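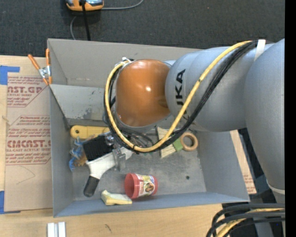

Tool Sorting Assistant, Tratier, Clivumville

Tratier stocks and maintains hand tools for painting and cleaning crews. Used tools come back to the sorting room mixed together in open-topped bins: paintbrushes, scrubbing blocks, plastic-handled tools and assorted smaller items. The assistant empties each bin at the table, separates the contents by type and returns them to the racks.

Duties
Sort returned bins and log the contents.
Untangle and set aside anything soft or knotted.
Check bristles and handles for damage. Reject cracked handles.
Label racks and keep the tabletops clear.

Requirements
Able to stand for most of a shift and lift a full bin.
Careful written records in English.
Experience with painting tools is useful but not required. Training is given on site.

Terms
There are 2 positions, both part time. The room holds more than 2000 tools across 185 rack positions. Gloves and work coats are supplied.

Apply in writing to Zorica Dumitrescu, Stores, by 31st January. Include the names of two references and the hours you can work.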